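Minutes of the Cerkis Lane Allotment Association, December meeting

Held in the back room at the Duman Hall, Saturday, 10.30 start (well, 10.45 by the time the chairs were out). I took the notes again, so blame me for the spelling. If I've put something down wrong, catch me at the gate and I'll fix it before these go in the folder.

Present: 29 members, which is our best turnout since the hosepipe row. Apologies came from plots 6, 14 and 31.

1. Last meeting's minutes

Agreed, with one change. I wrote that the skip would come in October and it should have said November. It came in November. Moving on!

2. Water

The bottom tap is still dripping and the top one has been turned off for the winter. A few of you asked why the bottom one can't be turned off as well, and the answer is that the stopcock is under the Cotora fence and we need their say-so to lift the slab. I've written to them twice. I'll ring on Monday and I'll be nice about it.

Plot 22 asked if we could have more water butts. Everybody wants more water butts. We have money for 4 this year, so please put your plot number on the sheet by the shed door if you don't already have one near you. I said we'd give the top end first pick because they have the longest walk, and there was some muttering from the bottom end, which I am recording here as muttering.

3. Rents

Rents stay as they are until next autumn. Cheers from the back. The half plots asked whether they could pay in two goes and we said yes, that's fine, just tell me first so I don't send you a grumpy letter.

4. Paths and hedges

The main path is a bog from the compost bays to plot 18 and I went over in it myself last week, so you have my full sympathy. We talked about gravel, bark and old carpet. Old carpet was voted down (it always is, and I always vote for it). Bark it is, and Zoner have said they'll drop a load by the gates if we can shift it the same day. Bring a barrow if you've got one. Mine has a flat tyre but will be there.

The hedge on the lane side needs cutting before the birds start nesting. I'd like that done by the end of February and I'm happy to hold the ladder. I am not happy to go up the ladder.

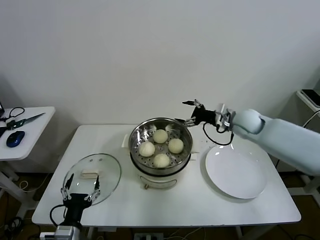
5. Winter get-together

We're having the shared lunch in the hall again, after the seed swap, and this time I want a proper list so we don't end up with nine potato salads. Soup is sorted, as the leek people have more leeks than they know what to do with. Bread is sorted. For something warm on the side we settled on steamed buns, four to a basket with strips tucked round them so they don't stick, and a few of you have offered to make fillings from whatever is still standing on your plots. Cabbage and mushroom got the loudest yes. I'd love a squash one too, if anybody's squashes haven't gone soft in the shed like mine have! The hall kitchen has 5 working sockets, so please tell me if you're bringing anything that plugs in. Last year we had the urn, the slow cookers and the fairy lights all going together and had to sing in the dark until the fuse was found.

Plates and mugs are in the hall cupboard. Please wash up what you use. Dogs are welcome if they can behave near sausages.

6. Seed swap

Tables out from 10, swapping from 11. Label your packets with what it is and what year you saved it. I still have an envelope from last time that just says "good ones" and I've no idea if I should be sowing it or eating it. Plot 9 will bring broad beans, plot 27 has a great heap of sweet pea seed, and I've got more runner beans than any one person should own.

Seed potatoes: the joint order goes in straight after New Year. First earlies were popular, and so was anything that shrugs off slugs. Write your order on the sheet, and please write it so that I can read it.

7. Anything else

The shed padlock is stiff. A drop of oil has been promised.

Bonfires: only after dusk, and keep an eye on the wind. The houses behind plot 30 had washing out last time and I had to go round and say sorry.

A hedgehog has been seen near the compost bays, so go gently with your forks and check the heaps before you turn them.

Somebody has left a very nice pair of green gloves in the hall. They're on the hook by the door.

We finished at 12.15. Next meeting is in February, same room, same time, and it's the top end's turn to bring biscuits.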